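Review: the Skostcombe wind-in method for crank turning, tested on a humanoid

I have read plenty of papers on getting a five-fingered hand to turn a crank, and most of them left me cold. The Skostcombe write-up is different, and after two months of running it in our lab I'm a fan. The idea is simple. You let the arm learn the grip first, with the crank held still, and only then let it learn the turn. The second stage starts from whatever grip the first one settled on, so the robot never has to discover both at once.

We ran it on our two-armed machine in a corner bay at Amar, with the crank hanging overhead and the left hand parked open. I'd half expected the overhead position to break everything, as the paper only tests a crank at chest height.

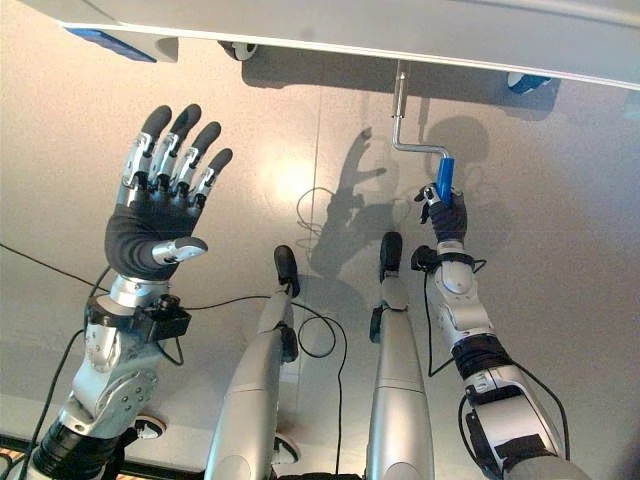 Faith Lyimo wrote in to ask whether the parked arm matters at all, or whether we could have left it powered down. She had tried the same method at Cukberg with the second arm off and got jerky turns, and she suspected the balance of the torso was to blame.

Good question, Faith, and I think you're on to something. The policy reads joint angles from both arms, so a dead arm feeds it values it never saw in training. Try masking that side out – it's a small change in the config file and it cost us nothing in accuracy.

Now the numbers. We collected 843 demonstrations over November, trained for 14 hours, and then gave the robot 20 fresh attempts at a full turn. It missed 2. Our old single-stage policy, trained on the same data, missed more than half of them, and usually by letting the handle slide out of the fingers near the top of the circle.

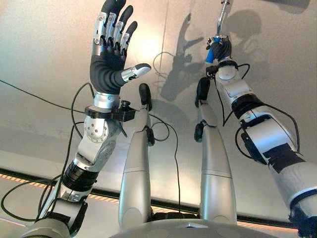 Both misses came at that same point, so the weak spot is still there, just much smaller. I love that the failures are boring now! With the old policy every bad run was bad in its own way and we could never work out what to fix.

The grip stage also turned out to be useful by itself. We reused it for holding other shapes, with no retraining beyond a short top-up. 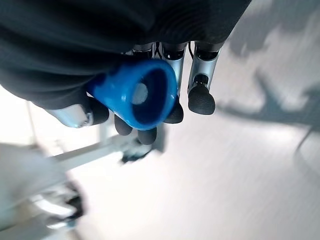

Thaddäus Pfister's notes on fingertip pressure were a huge help at this stage. He suggests capping the thumb force early and raising it slowly, and with that in place the hand stopped squeezing like it was wringing out a towel.

A few gripes. The installation guide assumes you own the Zürcher hand controller, and if you don't, set aside an afternoon for rewriting the driver layer. The logging is thin too. I'd like to see per-finger torque saved by default, and the plots label the fingers in a different order from the code (cost me an evening, that one).
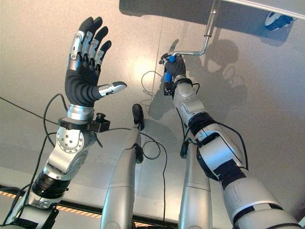

Training time is reasonable, though you'll want to keep the stage one checkpoints. We deleted ours to free up disk space and had to run the whole first stage again when we changed the turning speed.

Would I recommend it? Yes, very much, if you have a multi-fingered hand and a task where holding on is half the battle. For a plain two-jaw gripper I doubt you'd see much gain. Next on our list is turning the crank the other way, and after that a stiffer one.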